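Ticket 2293: Drawstring bag, cord pulled back inside the top hem
Product: Grusidura cloth storage bag, large, off-white
Opened by: Liviu Furtună
Status: Closed
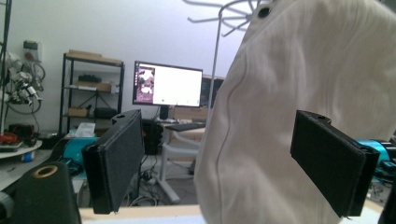
Attachment 1. The bag on the table, eyelet near the top.

Reported problem

One of our large white storage bags won't close. The cord has slipped back through the eyelet and is somewhere inside the top hem. I can feel the end of it through the cloth, maybe a hand's width from the hole, but I can't get hold of it. The bag is full and I would like to not unpack it if possible. It holds the padding and soft covers from the Brunton shelves and it took a while to get everything in.

I tried tweezers through the eyelet. They grab the cloth on the inside of the hem and not the cord. I also tried pushing the cord along with my fingers from the outside. It moves a little and then bunches up.

The bag came from Curembridge in January with the rest of the order. The other bags close fine.

Reply 1, Grusidura support

Thank you for the report. Please check the following before we send a part.

Is the black ring of the eyelet still tight in the cloth? Turn it with a fingertip. It should not spin.

Is there a knot left on the end of the cord? Feel for a hard lump in the hem.

Is the hem stitching closed all the way around? If it has opened anywhere, the cord may have gone down into the side seam, and pulling on it will make the gap bigger.

You should not have to empty the bag completely, but do take out enough that the top goes slack. With the bag packed full, the hem is stretched flat and the cord can't slide in it.

Reply 2, Liviu Furtună

Eyelet is tight, doesn't spin. No knot that I can feel. The end seems frayed, it is soft and a bit wider than the rest. Hem stitching looks fine from outside. I haven't looked at the inside yet.

I took 2 covers out. The top is looser but the cord still bunches when I push it.

Reply 3, Grusidura support

The frayed end is catching on the inside of the hem. It will be easier to pull the cord all the way out and thread it again than to work the end forward.

You will need a large safety pin, clear tape and scissors.

1. Find the other end of the cord and pull the whole cord out of the hem from that side. Pull slowly. If it stops, don't force it, go back a little and try again.
2. Cut off the frayed part. Wrap the new end tightly with one turn of tape.
3. Put the safety pin through the taped end and close it.
4. Feed the pin in through the eyelet, closed end first. Gather the cloth over the pin, hold the pin through the cloth, and pull the gathers out behind it. Repeat until you get back to the opening.
5. Keep a hand on the tail of the cord the whole time so it doesn't follow the pin in.
6. Take the pin off, even up the two ends and tie them together in one knot too big to go through the eyelet.

Do not use a lighter on the end of the cord. The cord on this bag is cotton and it will burn.

Reply 4, Liviu Furtună

Did this on April 17, 2020. Notes in case they help the next person:

The pin I had first was too small and opened inside the hem. Got it out without tearing anything. The second one was longer and went around with no trouble except at the side seam, where the cloth is thicker. I had to go back and forth there a few times.

I cut 8 cm off the cord, which leaves less to tie with, but it's enough. Packed the covers back in, pulled it closed, and the knot stays outside the ring.

Matei also retied the cords on the other bags while we had the scissors out. They had no knots in them either.

Reply 5, Grusidura support

Good to hear. If the cord feels short later on, order part 4000, replacement cord for large bags. It comes with the ends already bound.

Closing the ticket. Reply to this message if you need it reopened.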